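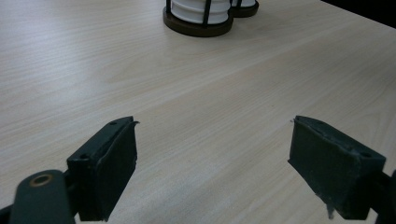
浅色的桌面，和桌子那头的两个白色小圆筒

换桌子这件事，我从九月念叨到年底，念叨得家里人都不想听了。原来那张深色的老桌子跟了我们很多年，桌面上全是杯子印，靠窗那一角晒得发白，写字的时候笔尖老是陷进一道缝里。我舍不得它，又天天抱怨它，Fouzia来喝茶的时候听我说了一下午，最后放下杯子说，你再不换，我就自己去给你搬一张来。

后来是在Gostdale那边的一家旧家具铺子里看中的这一张，标价1000，我磨了半天，老板松口到800，另外收了100的送货费。颜色是很淡很淡的米色，木纹细细的，斜着看过去像被梳子梳过一样。我本来担心浅色显脏，用了23天（对，我真的在日历上画了记号），倒觉得浅色有浅色的好，哪里有饼干渣一眼就看见，顺手就抹了，不像从前那张，脏了也看不出来，一攒就是一个星期。

擦桌子我也慢慢有了点心得。湿布拧得干一点，顺着木纹走，再拿干布过一遍，就不会留下一圈一圈的水痕。清洁剂我试过两种，都嫌味道冲，现在就用温水加一点点洗碗的那个，够用了。

至于那两个白色的小圆筒，一圈一圈的横纹，外面有黑色的竖条箍着，底下是深色的圆底座，我就喜欢它们成双成对地站着。起初我把它们摆在正中间，吃饭的时候夹菜总要绕过去，Clem来吃过一次饭，袖子碰了两回，第二回差点把汤也带翻了。于是往边上挪，挪了又觉得太散，再并到一起，来来回回折腾了好几个晚上。现在两个挨着放，中间一大片全空出来，早上铺开本子写字，胳膊怎么伸都行，心里特别舒坦！

还有一件事没想好，就是要不要铺桌布。妈妈那条蓝格子的洗干净叠在柜子里，拿出来比了比，好看是好看，可是木纹就全盖住了，有点可惜。也许等春天来客人的时候铺一次，平时就这么光着。

椅子还是旧的，深色，跟新桌子不太搭。Fouzia说Tavine街上有人会翻新，我打算过完年去问问价钱，顺便把那把总是吱呀响的也一起修了。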